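Workshop Tips: Keeping a Pale Wood Tabletop Clean and Flat

Light-colored tops show every ring, pencil line and glue smear. They also move with the seasons if one face is finished and the other is left bare. The notes below cover routine cleaning, mark removal and refinishing. They apply to solid wood and to thick veneer. Do not sand thin veneer.

Identify the finish first

Put one drop of water on a corner and wait five minutes. If the drop beads, the film is intact. If it spreads and darkens the wood, the finish is worn through or was oil only. Then rub the same corner with a cotton swab dampened with denatured alcohol. A sticky swab means shellac. No change means varnish, polyurethane or a hardened oil.

Routine cleaning

Dust with a dry cloth before wiping. Grit under a wet cloth scratches the film. Use one teaspoon of dish soap to a quart of warm water, wring the cloth until it no longer drips, and wipe with the grain. Dry at once with a second cloth. Skip vinegar on shellac and wax.

Pencil and ink

Soft pencil comes off with a white vinyl eraser. Pink erasers leave color in open grain. For ballpoint ink, dab with alcohol on a swab and turn to a clean side after each touch, but only on a finish that passed the swab test. Layout marks cut in with a knife will not wipe off and have to be sanded or scraped.
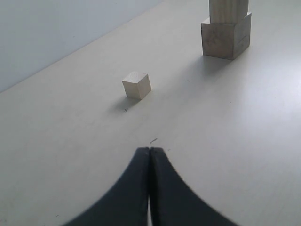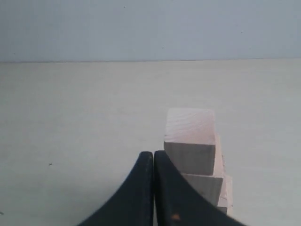
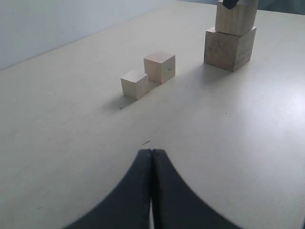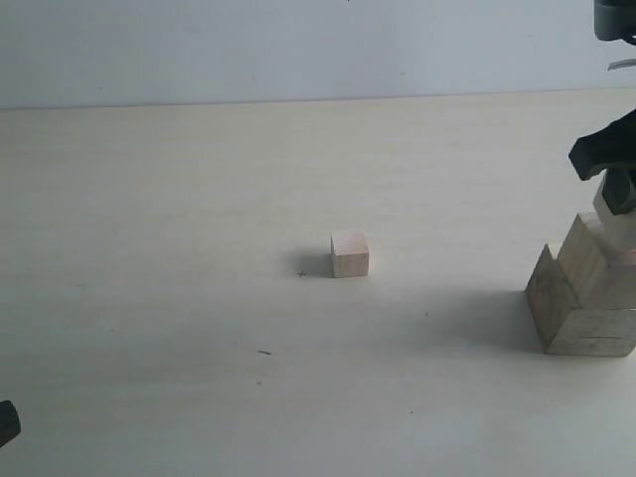

Checking for flat

Lay a straightedge across the grain at both ends and the middle, then corner to corner. Set a lamp behind it and look for light. A gap you can slide a business card into is worth correcting on a bench used for assembly. On a table used for meals, leave it alone.

Cupping across the width usually comes from uneven moisture. Turn the top over, rest it on stickers of equal thickness, and leave it for two weeks with air on both faces before reaching for a plane. Jayanthi Amin wrote in from Koltness to say that her maple top came back most of the way in November, once the heat was on, and that the rest was taken out by slotting the screw holes in the apron. Screws in tight round holes will hold a cup in place.

Sanding and recoating

Start at 120 grit if there are scratches, otherwise 180. Go to 220 and stop there for water-based finish. Past that point the surface starts to burnish and the first coat may not bond well. For the scuff between oil-modified coats, 320 is enough. A 600 grit sheet is for the last coat only, used wet, with light pressure, after a full cure.

Vacuum, then wipe with a barely damp cloth. Tack cloths can leave residue that causes fisheyes in water-based products. Apply three thin coats. Oil-modified polyurethane will turn a pale top yellow, more so in sunlight. Water-based stays closest to the raw color.

Coat the underside as well, with the same number of coats. Two coats below and three above is tolerable if the top is thicker than an inch.

Dents

A dent with unbroken fibers can be steamed. Remove the finish over it, lay a damp cotton cloth on the spot, and touch it with the tip of an iron on medium for ten seconds. Repeat until it stops rising. Let it dry overnight before sanding. Cut or torn fibers will not lift and need filler.

Store oily rags flat outdoors until stiff, or in a sealed metal can filled with water.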